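Flurkberg 3000 dropping off wireless, wired is fine

Printers and scanners > Networking

tonerlow
Posted 7 February 2025

Flurkberg 3000 multifunction, firmware 1065. It prints without complaint over USB. Over wireless it vanishes from the network after a few hours idle and only comes back after a power cycle. Router is a Planditbridge, both bands on, one network name. Printer address is handed out by the router, lease time 24 hours. Ping fails once it has gone, but the front panel still shows full signal.

Already tried: factory reset, new wireless password, sleep timer at maximum. What next?

mardle_k
Reserve an address for it in the router. The lease renewal fails while the printer is in deep sleep and it keeps quiet afterwards. My older Flurkberg did the same until I fixed the address.

gridsquare
Disagree with the above. With a lease that long the printer would try to renew at the halfway point, and he says it drops after a few hours. The shared network name is the more likely culprit. The printer only has a 2.4 GHz radio, and the Planditbridge tries to push everything it sees up to 5 GHz. Split the bands and give the lower one its own name.

mardle_k
"A few hours idle" could be a few hours after the halfway point. He hasn't posted a log. Reserving an address takes two minutes and does no harm.

tonerlow
Address reserved this morning, dropped again by mid-afternoon. The router log has one line at the time it went, "client removed, reason inactive". Splitting the bands tonight.

gridsquare
That line is the router clearing out a client it thinks has left. Look under Advanced, Wireless for the idle timeout. Mine was set to 779 seconds out of the box, an odd figure, and zero turns it off.

pagefeed
Before blaming the router, check the firmware. 1065 had a sleep fault on the wireless board and the update from August sorted it for me. You have to load it over USB. The panel will tell you there is no update available.
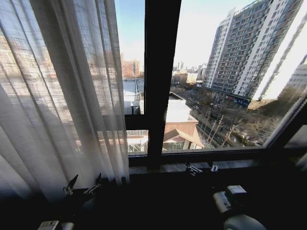
pagefeed
The other thing I would look at is where the printer stands. Mine was by the window in the back room and I lost a fair bit of signal each time I shut the door. With big panes and a thick black upright like those, plus a sheer curtain hanging down past the sill, I'd worry more about the sun on the paper tray than about the radio, but move it to an inside wall for a day and compare.

gridsquare
Full signal on the panel, though. Position won't cause a timeout.

pagefeed
The panel shows the last reading before sleep. It doesn't refresh.

brulavel_user
Same printer here on a Brulavel router, bands already split, and it still dropped. The firmware cured it. I had the Ebrahimi print server on it for a while before that — a waste of a socket.

tonerlow
Bands split and idle timeout set to zero. It has stayed up overnight, so I'm leaving the firmware alone for now.

mardle_k
Keep the reservation as well.

pagefeed
I'd still load the update. The timeout setting goes back to default if the router is ever reset.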